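Sheldon Sutherland
Garage robot thread, October edition. Five weeks in and the arm still lives entirely inside the computer, where it can't break my coffee mug.

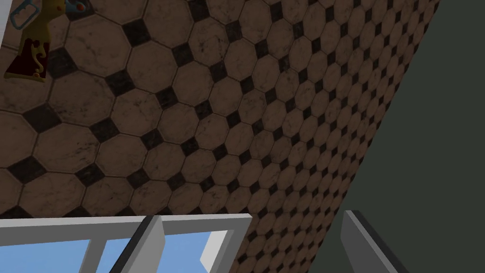
The plan was to get the wrist behaving in the simulator first and only then spend money on motors. I have already bought the motors. They're in a drawer.

2/ Tonight's job was the camera mount. I had typed one rotation in degrees in a file that wanted radians. The simulator took it without a word of complaint and I spent two hours blaming the gripper.

3/ For anyone asking about parts: the motor boards are from Laxdal, the real gripper will be printed on my old Toka, and the wiring is whatever was left over from the garage door project. The garage door also does not work.

4/ I'm calling the robot Flikside. My daughter wanted Kevin. We are in talks.

5/ Ran 1,000 practice grabs overnight with the new finger spacing. Got up at 6, made toast, opened the log. It had saved the first 12 and then filled the disk with error messages about not being able to save.

6/ Somebody asked why I don't just start with the real arm. I did, last winter. It punched a hole in the drywall next to the water heater and I hung a calendar over it. So now we simulate.

7/ Floor friction is still a guess, by the way. I dragged a wood block across the kitchen tile with a luggage scale and got a different number every time. I picked the one I liked.

8/ Next up is cleaning out the disk, then another overnight run with logging turned way down. If it grabs anything at all I'll post the numbers. If it doesn't I'll post about the garage door.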